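Workshop > Notebook > Finishes

Reading time: 2 min

February 2025

Saturday, so the place is quiet and I can finally write up the oil tests. Batch 85 is the Kaufmann linseed with a bit more beeswax in it, and it has gone tacky again. Two coats on the beech offcuts, left overnight by the window, and I can still press a thumbprint into the second one. I think I'm putting it on too thick (I always do!) and not wiping back soon enough. 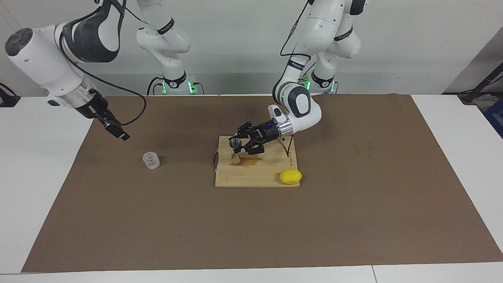 Batch 173 is the one I like. It's the thinner Prusau mix, it goes on like water and the smell has gone by the next morning. On the walnut it came up a lovely deep brown, a good bit darker than the mat on the white tabletop, whereas 85 on the same wood stayed yellowish. I'd hoped for less of a difference between the two. Water drops left on for an hour made no mark on 173 and a faint ring on 85, which sanded out with a quick rub of fine paper.

Things to try next: one coat only of 85, wiped off after ten minutes. Also warm the tin first – the wax was sitting in lumps at the bottom and I suspect half my trouble is there.
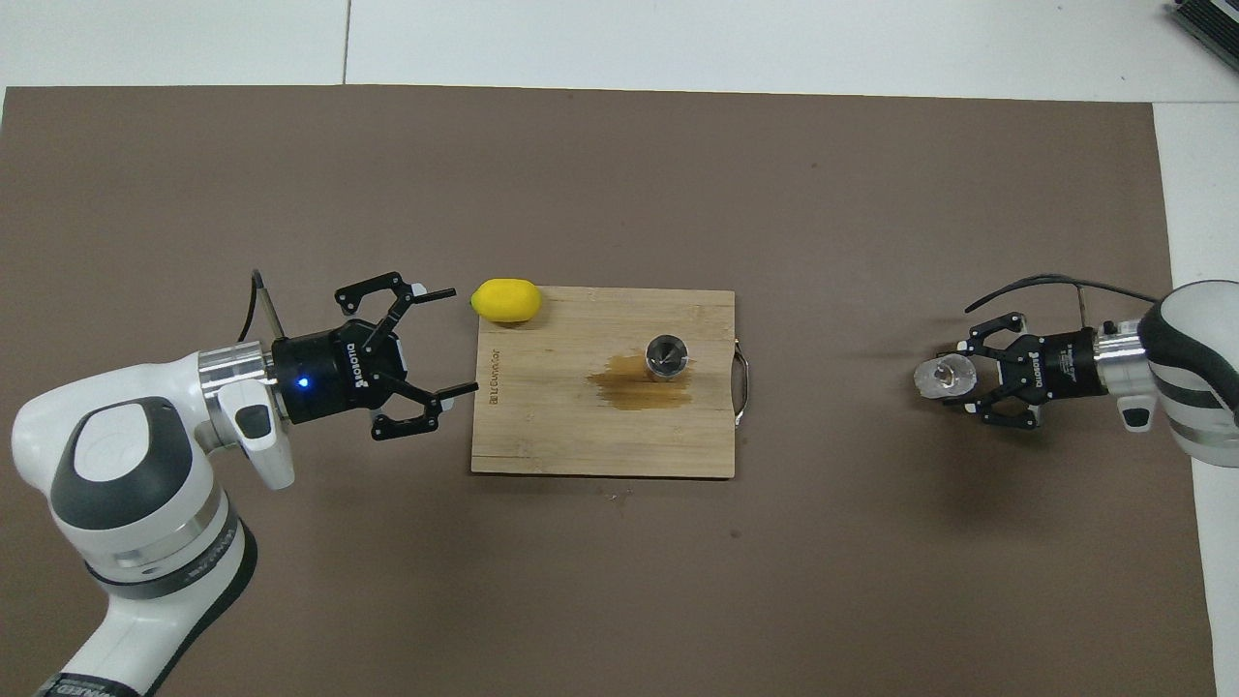
The other thing is end grain. It drinks the stuff, whichever batch, and I gave the oak piece four coats before it stopped looking patchy. If anyone borrows the Nendent tin please write the level on the lid, I've been caught out twice now. And the oily rags go flat on the line outside, not in the bin, please please.

The July samples are still on the top shelf, by the way. I had a look at them and the Hoter wax has gone a bit milky on the ash but is fine everywhere else. I'll leave them up there till the summer and look again.

Need more beech.

Recent entries
Milky wax on ash
Sharpening the card scrapers
Which glue for oily woods?
Shelf clear-out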